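8/18/23
Chore bench, Skikness room

Bun transfer, steamer to plate. Fourth chore on the Lumow list, after towel folding (poor), cup stacking (fine) and drawer closing (fine, if you don't care about the drawer). Cortés policy on both arms, Flunberg grippers, same fingers as in the spring.

The job as written on the sheet: lid off, buns out of the tier, buns onto the plate, don't squash anything. My grandmother did this while on the phone. We have two arms, two laptops and a training set of 1000 demonstrations, so we are nearly even with her.

Layout for the lid-off start: lid flat on the left, plate on the right, 4 buns in a diamond on the rack. I like the diamond. Every bun gets a bit of clearance and the front one is an easy first grab. 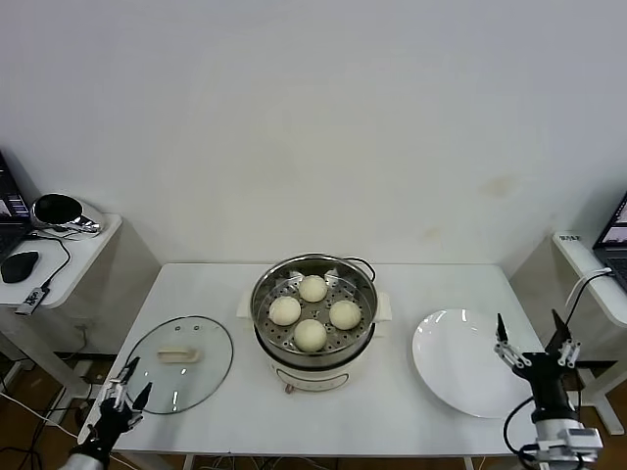
Things that went wrong, in no order

Closing width. Too wide and the bun stays put while the arm travels to the plate with great confidence and sets down nothing. Too tight and you get a waist on the bun. Settled on the middle value from the cup runs, which I'd have bet against.

Rim of the tier. Coming down at an angle, the fingers touch steel before they touch bread. Straight down is better. The policy knows this most of the time and then has an idea of its own.

Skin. The tops are smooth and then they aren't. Old buns wrinkle, and the grip changes with them. Swap the set more often — I kept one batch too long today and the last runs shouldn't be compared with the first ones.

Speed. Best full run took 200 seconds for all the buns. Dinner for a family of up to 39 would need planning.

Left arm has little to do once the lid is down. It parks by the lid and waits. I know the type.

Halfway point is the bit I'd show a visitor: two on the plate, two to go, right arm over the pot.
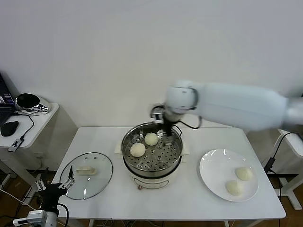 Right gripper down in the tier, two buns on the plate, left gripper by the lid.

So, can it do the chore? It can do the part between the lid and the plate, on a bare table, with me standing there. Filling the pot, turning the knob, knowing when they're done and washing up are all still mine. The December plan says "full meal prep," and I would like to meet whoever typed that.

Next: plate moved closer, then lid-on start, then the drawer again with a stop on it.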